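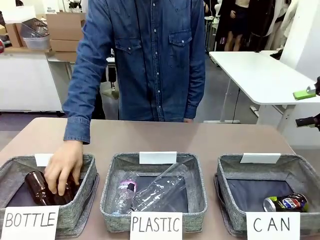 6/26/21

I've been reading about decluttering again, which I do every time I'm behind on something else. The latest is a 50-dollar course called Sevent. It promises a calmer home in 16 days if you follow the plan and own no more than 1,000 things.

Who came up with 1,000? Do a pair of socks count as 2? Hannelore Eberhard, who wrote the course, doesn't say. She does say that her students sleep better, and I'd like to know who checked.

I tried her first lesson back in January, when a friend lent me her login. You were supposed to hold each item and ask if your future self would miss it. My future self wanted the fondue set. She has not made fondue.

My neighbor Consolacion Cabrera read the whole thing and liked it, and I'll admit her hallway looks great. But she also moved nearly all of her stuff to her sister's garage – I helped carry it. Lesson four doesn't mention a garage.

I'm not against throwing things out. I took two bags to the thrift store last week and felt fine, about the same as I feel after the dentist. I just don't think it fixed my sleep. The new curtains might have.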